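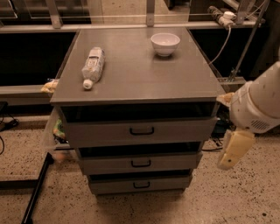 La cajonera gris, con la botella y el bol blanco encima.

Domingo, 18 de junio de 2023

¡Hola otra vez! Os prometí en el último boletín que hablaría de cajoneras metálicas y aquí estoy, con un café al lado y los dedos todavía negros de limpiar guías. La mía es de esas de toda la vida: gris, tres cajones, un tirador negro en cada uno y una tapa lisa que sobresale un poco por los lados. La encontré en Dumus, en la sección de segunda mano, y me costó 80 euros (pedían más, pero Lucía Sarmiento regatea como nadie y yo me limité a poner cara de pena).

Lo mejor es la tapa, no os voy a engañar. Una compra un mueble para guardar cosas y acaba enamorada de lo que puede dejar encima. Yo me he puesto una norma: dos cosas como mucho. Una botella de agua y un bol, por ejemplo, y ya está. En cuanto aparece la tercera llegan las llaves, las facturas, el mando de la tele... y adiós mueble. 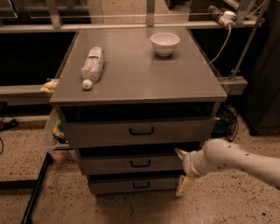 Con los cajones me ha costado más ponerme de acuerdo conmigo misma. Al principio metí lo pesado arriba, por comodidad, y al tirar notaba que todo el mueble se venía hacia mí - un susto tonto, pero susto. Ahora las herramientas y los botes van en el de abajo, los manteles y trapos en el del medio, y arriba lo de cada día: tijeras, cinta, pilas, gomas. Si tenéis una parecida, abrid los cajones de uno en uno, por favor.

¿Y las guías? Las limpio con un trapo seco y luego les doy una pasada muy fina de cera en barra Hatevon. Lucía es más de aceite, y lleva meses intentando convencerme, pero a mí el aceite me coge pelusa enseguida.

Me habéis preguntado también por los separadores. Los míos son de Ilwood, miden 223 milímetros de largo y los recorté un poco con un cúter. Quedan justitos, así que medid por dentro antes de comprar, que el frente del cajón engaña mucho.

En el próximo boletín toca el armario de las sábanas, y voy a necesitar ánimos. ¡Mandadme vuestros trucos!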